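Garment Folding Cell 3: Routine Setup and Finger Pad Service

Applies to: two-arm folding cells at the Ponville site
Procedure number: 1537
Replaces: procedure 1096

Purpose

This procedure sets out how the folding cell is prepared for a shift and how the finger pads on both grippers are inspected and replaced. It is intended for operators who have completed cell induction. Work on the arm joints, the control cabinet or the power supply is outside its scope and must be referred to the maintenance office.

Before you begin

Confirm that the cell is in manual mode and that the enable switch is released. Remove any garment left from the previous run and place it in the rework bin. Have the following ready: a lint-free cloth, the pad kit, the small hex key from the cell drawer, and one short-sleeved cotton test shirt.

Cleaning the work surface

1. Wipe the white surface from the back of the cell toward the front. Include the seam between sections, where lint collects.
2. Allow the surface to dry fully. A damp surface holds cotton in place and gives a misleading result in the folding check.
3. Run a hand over the area where the sleeves will lie. Report any raised spot or tear before continuing.

Checking the grippers

1. Open and close each gripper three times from the pendant. Both fingers should move evenly.
2. Inspect the pads under good light. Replace a pad that is glazed, split or lifting at a corner.
3. To replace a pad, loosen the retaining screw, slide the old pad off the fingertip and seat the new one squarely. Tighten the screw by hand only.
4. Follow the cable from the gripper back along the arm. It must hang clear of the fingers through the full range of wrist rotation.

Folding check

Lay the test shirt on the surface with the back facing up and the collar toward the front of the cell. Smooth the body by hand, but do not press it flat; slight wrinkles are normal in service and the check should allow for them. Leave the cell area, close the gate and start the sleeve sequence at reduced speed.

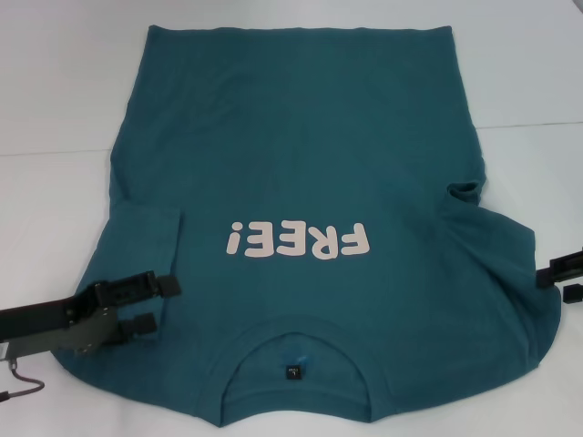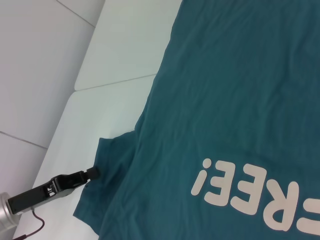
Teal test shirt with a printed back, during the sleeve fold.

Prepared by Glória Leitão, Cell Maintenance
Reviewed by Hélder Baptista
Issued 2022-09-11

Pause the sequence once a sleeve has been brought in over the body. The folded sleeve should lie flat, with a clean fold line, and the body of the shirt should not have been dragged out of position. If the other sleeve is still bunched at this point, let the sequence continue before judging it.

Repeat the check seven times, spreading the shirt out again after each run. Record every result in the cell log, including runs that were stopped early.

If the check fails

Sleeve slips from the fingers: clean the pads with a dry cloth and repeat. If the fault remains, fit new pads.

Body of the shirt moves with the sleeve: the fingers are closing too low. Raise the grasp height by one step on the pendant and run the check again.

Fold line is slanted: confirm that the shirt was laid square to the surface. If it was, request a wrist calibration from Bernardo Cardoso.

Returning the cell to service

Remove the test shirt, return the hex key to the drawer and sign the log. The shift lead will restore automatic mode. Used pads are to be placed in the marked container and must not be kept as spares.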